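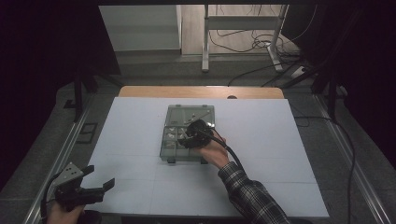
July 29, 2025

Open day at the Clondora workshop, and I'm writing this up the same evening while it's still in my head, with apologies to whoever reads it later for the length. We had 33 visitors through in the end, which is more than the front room likes, and the table people kept drifting back to was the sorting table with the hand-held grippers. I had expected the big arm next door to win easily! The screws and small fasteners in the gray organizer box did a lot of the work, I think. Everybody has a box like that at home, with the clear lid and the little compartments, and so everybody has an opinion about how you ought to pick it up. One gripper in each hand, the box in the middle of the white board, and people leaned in and started giving advice before I had finished saying good morning.

We ran the demonstration in 4 rounds, two before lunch and two after. The morning ones were too long. I talked for ages about the Mitau controller and lost the children completely, and a couple of the parents too. After lunch I cut the talk down and let people try the grippers themselves much sooner, and the room was a different place. Nearly everyone squeezes too hard at first. Then they slow down, go quiet, and you can see them working out where the fingertips are – a lovely thing to watch, and I could have stood there all day.

Questions worth keeping: can it tell a full box from an empty one (no, and I said so), does your hand get tired (yes, mine does, after a long session), and why not use a glove. That last one came from a retired machinist visiting with the Sombatkul group, and I gave a rather woolly answer. I'd like us to have a better one by October, when they want to come again and bring the second-year students.

Smaller things. The Drekberg display froze before the third round and had to be restarted, same as in the rehearsal. The log is at 592 recordings now, counting everything the visitors did, and I have tagged today's as "open day" so they don't get mixed in with ours. Please leave that tag alone until we've gone through them together. Some are very wobbly, but a few of the first-timers were so careful that I want to look at them properly.

For next time: shorter talk, stools for the older visitors, a sign on the outside door (three people went to the print shop first), and a second organizer box with bigger compartments for the children. Also more cookies. We ran out by two o'clock and I heard about it – kindly, but I heard about it.

Tomorrow I'll check the right-hand gripper for play before anyone records with it again.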